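Neladness Community Help > Workshop and Bench > Assembly boards

Raised plates on a white practice board lift after a few weeks
Posted by Tumelo Msimang, 25 September 2019

I look after a set of white assembly practice boards, the long rectangular kind with raised plates, holes and loose parts that get fitted and removed. The base is 700 mm long. The plates are attached to the base with double-sided tape, as supplied. After two weeks of daily use the square plates start to lift at one corner, and parts no longer seat squarely in the holes near that corner.

I have pressed them down overnight under a weight. The bond holds for a day or so and then the same corner comes up again. The boards sit on a dark tabletop with no mat under them. The lighting over the bench is a strong bluish violet, and I can't change it because the bench is shared.
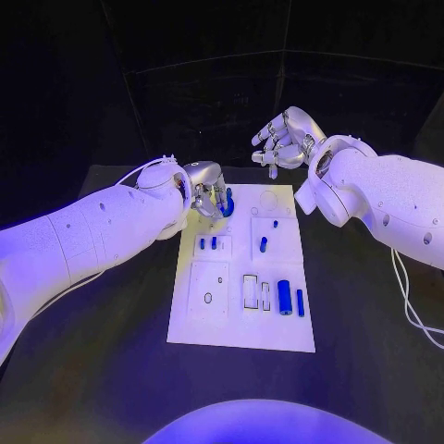
I need to know whether to replace the tape with a better grade, switch to an adhesive, or drill and screw the plates. I would also like to keep the reference circles on the surface legible, so anything that needs aggressive solvent is a problem. The supplier (Cidard) only sells complete boards and does not list the plates separately.

Sizwe Molefe

Screw them. Tape is fine for a board that gets handled once a month. A part that binds in its hole on the way out pulls straight up on the plate, and that is the worst load direction for tape.

Procedure I use:

Remove the plate with a thin nylon wedge. Do not use a metal scraper.
Clean off the residue with isopropyl alcohol on a cloth. Test it first on the underside, then keep it away from any printed marks. Engraved marks will not be affected, but the fill color might be.
Put the plate back dry and clamp it. Check alignment with the parts in their holes before you mark anything.
Drill through plate and base together at two opposite corners, 2 mm pilot. Open up the plate holes only to clearance size.
Countersink the plate so the screw heads sit below the surface.

Two screws per plate is enough for the small ones. For a square plate use all four corners. Tighten by hand. If the material is a soft plastic - you don't say - a power driver will strip it immediately.

Check the thickness of the base before choosing screw length. I have put a screw through the bottom of a board and into the bench.

Reshma Le Roux

had the same thing with ours, we just used stronger tape and its been ok since January. didnt drill anything

Otakar Vlček

Before drilling, put a straightedge across the base. If the base is bowed, the tape is failing because the plate is flat and the base is not. Screwing the plate down will then bend the plate, and the holes will be worse than they are now. On one of mine the gap at the middle was around 45 hundredths of a millimeter, enough to peel a corner.

If it is bowed, fix the base to a flat backing panel first, then refit the plates. If it is flat, follow Sizwe's method, with one change: leave the clamps on until all the screws are in. Plates creep when the first one goes tight.

I would not use cyanoacrylate. It leaves a white haze next to the joint, and the plate can't be removed afterward without damage.

Thread viewed 1,369 times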